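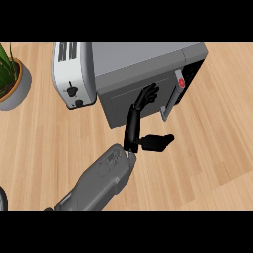

How to Read a Year of Solar Production Data Without Losing a Weekend

19 Sep 2024
By Kalliopi Popescu
Filed under: Home Solar, Monitoring & Maintenance

Most solar owners check the monitoring app every hour for the first month, every day for the second, and then never again until a neighbor asks how the panels are doing. If you are at that last stage, this guide is for you. You need a year of data, a spreadsheet and a drink of your choice.

I'm using my own system on Clevilholm Road: 20 panels, a string inverter and a monitoring portal called Naltudora, whose designers hid the export button behind a picture of a leaf.

Step 1. Export the daily totals

Log in on a computer. The phone app will let you look at data but gets possessive when you try to take it anywhere. Pick daily totals, not five-minute readings, and choose CSV. If your portal only lets you pull 90 days at a time, as mine does, you will have to do it in pieces and paste them together. Check that the dates don't overlap where the pieces meet. Mine did, and for a happy few minutes I owned a record-breaking roof.

Step 2. Check the units

Energy is kilowatt-hours (kWh). Power is kilowatts (kW). You want kWh. Some portals export watt-hours, so if you seem to be supplying a small city, divide by 1,000.

Step 3. Find the blanks

Sort by production, lowest first. Zeros and empty cells float to the top. A zero can mean snow, a tripped breaker or a gateway that lost its Wi-Fi. If the next day after a gap shows a suspiciously huge number, the gateway was saving up its readings and sent them all in one lump. Spread that lump across the missing days and move on.

A real zero on a sunny day deserves a note in the margin. I had 9 of them, all in a row, all in April, and all traceable to a switch I had turned off myself to clean the gutters.

Step 4. Add up each month and compare

Make one row per month. Next to it, put the estimate your installer gave you. It's in the proposal, usually on the page after the one with the smiling family. Divide actual by estimated.

One month that falls short means very little. Weather happens. Several in a row, with no storms to blame, is worth a phone call.

Step 5. Compare like with like

Shade moves with the seasons, so don't hold December up against June and get upset. If you have a second year of data, compare the same months. If you don't, borrow a neighbor's, as long as their roof faces the same way. Notburga Zürcher two doors down lent me hers, along with several opinions about my maple.

To make it fair, divide each month's kWh by the system's size in kW. A big array and a small one can then be lined up side by side. Notburga has 36 panels and still lost in October — I mention this only for accuracy.

Step 6. Look at the shape of one clear day

Go back to the portal and open the power graph for a cloudless day. A healthy curve is a smooth hill. A bite out of the same spot every afternoon is shade, and a flat top is usually the inverter hitting its limit. Jagged edges under a clear sky are the ones to screenshot and send to your installer.

Save the file somewhere you'll find it next September. Mine is called solar_final_FINAL2.

Related
Inverter Lights and What They're Complaining About
Trimming Trees Near an Array: Who to Call First
Hoani Battery Owners: Setting a Backup Reserve
Reading the Flistness Net Metering Statement, Line by Line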